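The Ethicist Who Won't Sign Off

The lecturer I met at Bretadero College teaches the ethics of promising, and she was 12 minutes late. "I said I'd try to be here at ten," she told me. "Trying is a very roomy word."

Her new book, Fothergill's Debt, runs to 319 pages and asks whether we owe anything to the dead who trusted us. She thinks we do, though less than they hoped.
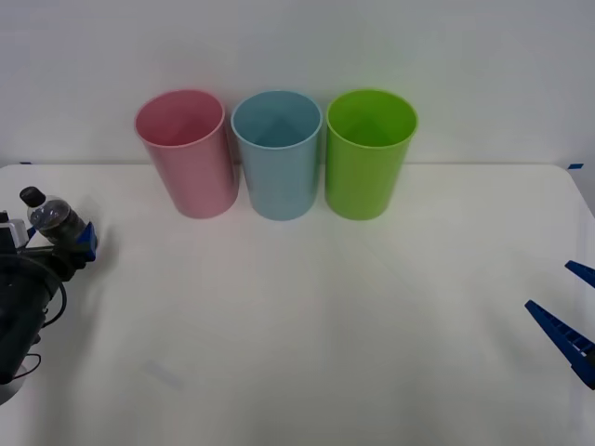 On breaking your word

"People want a rule," she said. "I give them 66 cases and they go home cross." Would she lie to a dying friend? "I'd want to know which friend."

She is already at work on a second book, about apologies. It is overdue, and her publisher has had five of them so far.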